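Patch Notes From the Couch: The Salt Stair Is Back

The February update for Prumero landed overnight, and with it the Salt Stair, a dungeon that was pulled from the game back when most of us still had free inventory slots. Tratel has rebuilt it from the ground up. The old version had a boss who could be defeated by standing behind a barrel. The new version has removed the barrel, and I am taking it personally.

You get in through the harbor at Zokier, down the steps past the fishmonger who has been giving out the same eel quest since launch. You need a party of three, and all 3 of you have to be at least level 40. There are six floors. The first two are mostly crabs. The third is a lift puzzle that my group solved by falling down it, which counts, provided the healer falls last.

From the fourth floor on you start finding trinkets: rings, charms, bits of chain. They drop from everything, including the crabs if you go back up and apologize to them with a hammer. Don't sell them. The vendor price is an insult, and Liu the jeweler, who has moved into the tent at the bottom of the stair, will melt them down into salt silver. Salt silver buys the new cloaks, and the new cloaks are why anyone is down there. 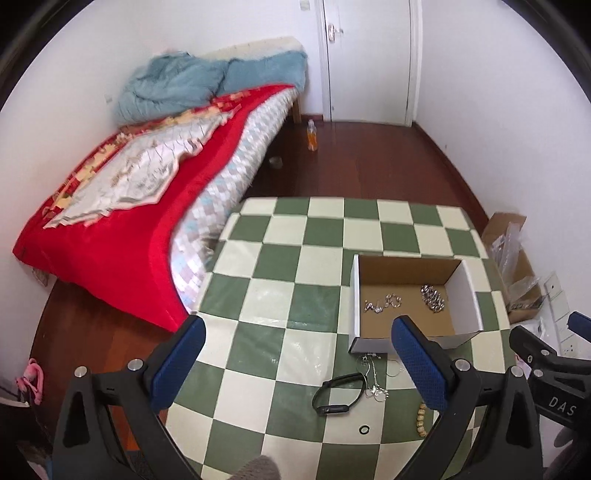
Silver in a cardboard box, on a checkered cloth.

The full cloak set costs 487 salt silver. A clean run gives you somewhere in the thirties if you clear the side rooms, and a good deal less if your tank believes side rooms are for other people. Sze-wing Kao, our guild's tank, believes this very strongly. She has finished the dungeon faster than any of us and owns one glove.

If you want the silver without the scenery, Ching-wen Tang's route is the one to copy. Skip the crabs, take the left door on four, pull the two lamp carriers together and fight them on the landing where the water doesn't reach. Then leave five alone except for the locked pantry, whose key is under the bed in the room before it. The last boss has a new trick where she floods the floor and turns your map upside down. Turn the map off beforehand. You weren't reading it anyway.

A few smaller things in the same patch: mounts no longer swim faster backward, the bank at Zokier has one more tab (already full), and guild chat now keeps its history when you log out, so please think about that before typing. The eel quest has a new reward. It's an eel.

Guild runs leave from the harbor steps at 8 p.m. server time. Bring potions, and leave some bag space for once.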